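The upholsterer who covers other people's corners

The workshop at Rongate has one chair, and it was being re-covered, so the interview took place standing up. The owner of Tundwood, a soft-furnishing business with a staff of one and a phone that never gets answered before noon, did not see a problem with this.

"I sit down for a living," the owner said. "I mean, I make the things you sit on. Standing is my vacation."

Tundwood started out in dining chairs and window seats. The shift to lining walls came when a customer asked for a reading nook that didn't echo. The customer got four months of quiet and then moved to another state. The nook stayed behind, and the next tenant called to ask who had done it.

The current favorite is a patchwork weave called Skestari, full of rectangles and stripes, which the owner describes as "what happens when a blanket and a spreadsheet get married." It sells for 60 dollars a yard. People wince and then order it.

"They always ask for plain gray first. I show them plain gray. We look at it together for a while, and then they ask what else I've got."

Blues and creams are the easy part. The arguments start over the surface underneath, where the owner has firm views: something pale and blotchy, preferably stone-looking, so the walls can do the shouting. A fruit bowl is permitted. The owner is in favor of ruffled ones and will defend them at length.

"A plain bowl says you own fruit," the owner said. "A wavy one says you thought about it."

Patterned walls, a mottled beige surface, a pale green bowl: the Skestari corner.
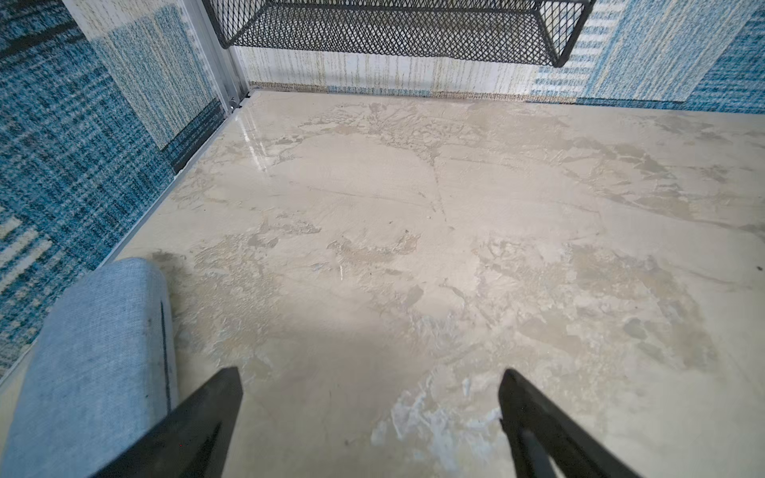
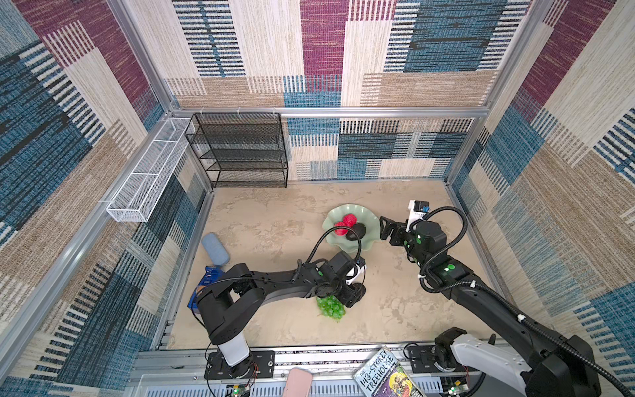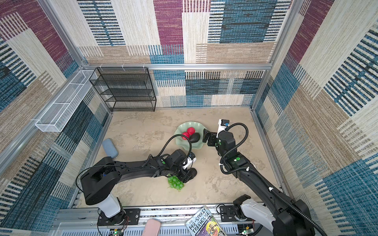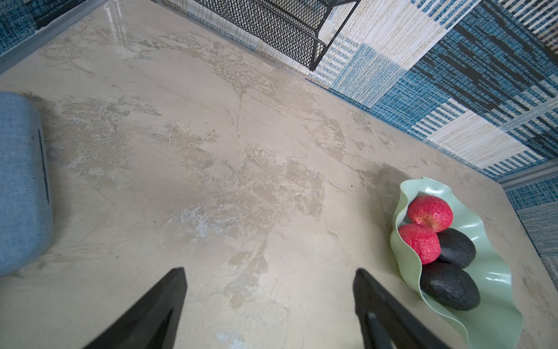

How do you clean fabric that's fixed to a wall?

"Brush attachment on the vacuum, top to bottom, once a month. For a spill you blot with a damp cloth and then leave it alone, and leaving it alone is where people fail. They scrub. I had a man scrub a hole in his by July."

Storage is the other sore subject. The owner likes wire mesh, on the theory that a patterned wall should be visible through whatever is put in front of it, and disapproves of anything with a door. A customer once spent 475 dollars on a cabinet and stood it squarely against the new panels.

"I went home and lay on the floor," the owner said.

Work comes in steadily now. The order book was at 122 panels when we spoke, most of them for a hotel called the Vukčević, whose management wants the stripes to line up at every corner. This can be done, at the cost of a great deal of cloth and some goodwill. The first 9 panels went back because the stripes ran a finger's width low.

"I said you'd need to be lying in the bathtub to notice. They said their guests lie in the bathtub."

The panels were redone. As for the workshop chair, it has been waiting for its cover since the spring, and the owner hasn't settled on a fabric. Plain gray is being considered.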